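Note before anything else - the Makori trolleys are back in stock, July 2026. If you were on the waiting list Ryan has your name, ring him. Rest of page is the usual.

# Makori folding snack trolley

For staff rooms, village halls, cricket teas, school fairs, church coffee mornings. Two shelves, folds flat, goes behind a door. We've sold it at Nistent for years and it is still the thing people come back for.

**What it is**

Steel frame, powder coated. Two shelves that lift out for washing. Four castors, the front pair with brakes. Push bar at one end only (people ask for a second one, Makori don't make it, sorry). Holds 41 kg if you spread the weight, less if you pile it all on the top shelf. Please don't pile it all on the top shelf.

**Colours**

- Cream
- Dark green
- Grey, while it lasts

Green is a proper dark green, darker than it looks on most screens. If colour matters come in and see one, or ask for a paint chip in the post. Free, second class.

**What's in the box**

- Frame, already put together
- 2 shelves
- 4 castors, push fit
- Bag with the brake levers and a spare screw
- Leaflet (bad. Use ours instead, it's further down)

## Putting it up

Takes a few minutes. Do it on carpet or an old blanket, the coating chips if you drag it over a stone floor.

1. Lay the frame on its side, push bar away from you.
2. Push the castors in till they click. The braked ones go at the push bar end. The leaflet says the other end and we think the leaflet is wrong.
3. Stand it up, pull the two sides apart until the middle brace drops.
4. Press the brace DOWN. Hard. You should hear it.
5. Shelves in, bottom one first.

To fold, same again backwards. Shelves come out before you lift the brace or you'll trap them, and then it's a fiddle to get free.

If a castor won't click, take it out, wipe the stem, try again. Don't hit it with a hammer. We can't swap a castor that's been hammered and yes, we can tell.

## Loading it for a tea break

Gets asked so often that Marleny wrote it up for the shop wall, so I've copied most of it in.

Hot stuff on the bottom. Urn, flask, teapot, all of it. It keeps the weight low and nobody gets an elbow in the spout. Cups on the top at the push bar end. Milk next to cups. Food at the far end so the queue moves along and doesn't stop dead at the biscuits.

Wrapped things are easier than loose for anything on wheels. Buns, rolls, little cakes, crisps. They don't slide as much, they don't need a cloth over them, and what's left goes back in the cupboard. Put them in a basket, and keep a flat tray with a lip for anything you're handing out one at a time.
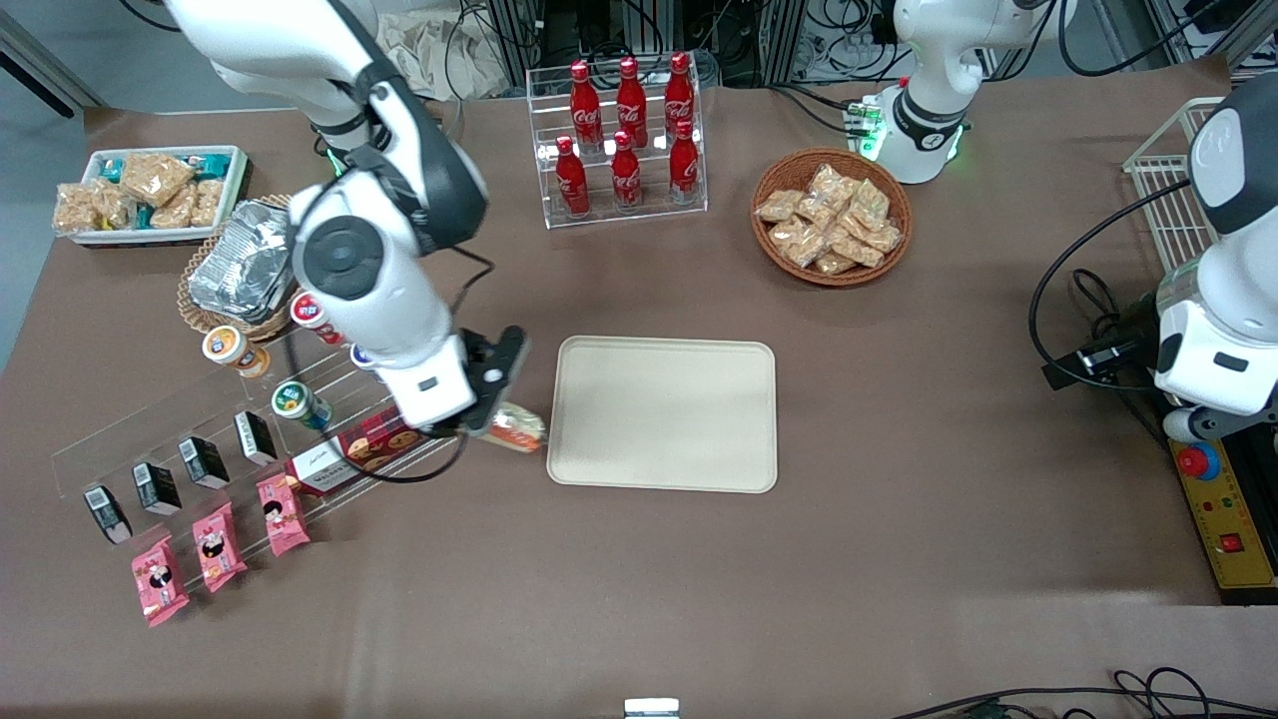
Trays: most ordinary ones fit across the top shelf, with a bit of room each side for your fingers. Measure yours first if it has big handles. The Fudham tea tray fits, handles and all. Their large oval one doesn't, it sticks out over the edge and catches door frames. We had one go over at a christening, whole tray of egg sandwiches. Not the trolley's fault.

Going over a door strip or a ramp, pull it behind you. Pushing is how cups end up on the floor. On a slope have a second person at the low end, every time.

## Extras

**Shelf mat.** Rubber, cut to size, fits either shelf. Worth having if you use china. Wash by hand, it curls in the dishwasher.

**Side basket.** Hooks on the rail. Good for napkins, spoons, sugar. Not for bottles, it isn't deep enough and they tip out on corners.

**Nadomon cover.** Zip up, wipe clean, with a clear front. Made for a slightly taller trolley so it's baggy at the bottom, but it does keep dust off in a hall cupboard. Comes in navy only.

**Spare castors.** Sold in pairs. Say braked or plain when you order. If you don't say we'll ring you, which holds things up.

## Delivery and collection

We send trolleys out by van, not post. Allow 10 working days in the summer. It's busy with fetes and the van is only one van. The driver will bring it to the door and over the step if he can. He won't put it up for you.

Collecting is quicker. It goes in the back of most hatchbacks with the seats down. Bring a blanket, see above re chipping. Side door is nearest the parking, ring the bell and wait, it's a long walk from the stockroom.

Extras on their own go by post and usually turn up well before you'd expect.

## Guarentee

12 months on the frame and shelves. Castors aren't covered for wear but are for faults. Keep the receipt, or at least a photo of it. Rust isn't covered if it has lived outside. It's an indoor trolley, fine on a patio for the afternoon but bring it in after.

Returns, send it back clean please. Fold it, tape the brace, and put the castors in a bag.

## Looking after it

Warm soapy water and a soft cloth. No wire wool, no oven cleaner. Dry the corners where the shelves sit or you get a brown line there after a while. Drop of oil on the castors now and then. If it starts to squeek it's nearly always the front left, no idea why.

Chips can be touched up. We keep small pots in cream and green, grey has run out and Makori say no more is coming.

## What people have told us

"Had ours since we moved halls. One new pair of wheels in all that time. Wish the bottom shelf had a higher edge." - Erasto Mugo

"Good trolley, leaflet is useless. Yours is better." - Uyên Quan

"Bought for the bowls club teas. Brakes are stiff at first, fine after a few weeks. Would buy the green again." - Dale Landry

Dale's right about the brakes. Use your foot, not your hand, they do ease up. The higher edge on the bottom shelf we've asked for more than once, and will ask again when the rep's next in.

## Ordering

By phone or over the counter, ask for Ryan Parsons or Marleny Ccori. Clubs and schools can pay on invoice, we need a name and a proper address for that, not just "the hall". Tell us:

- colour, and a second choice if it's grey
- mat, basket or cover, if wanted
- delivery or collecting
- any steps at your end, and how many

Prices are on the sheet by the till and we'll read them out over the phone. They change when Makori's change so I've stopped putting them on here.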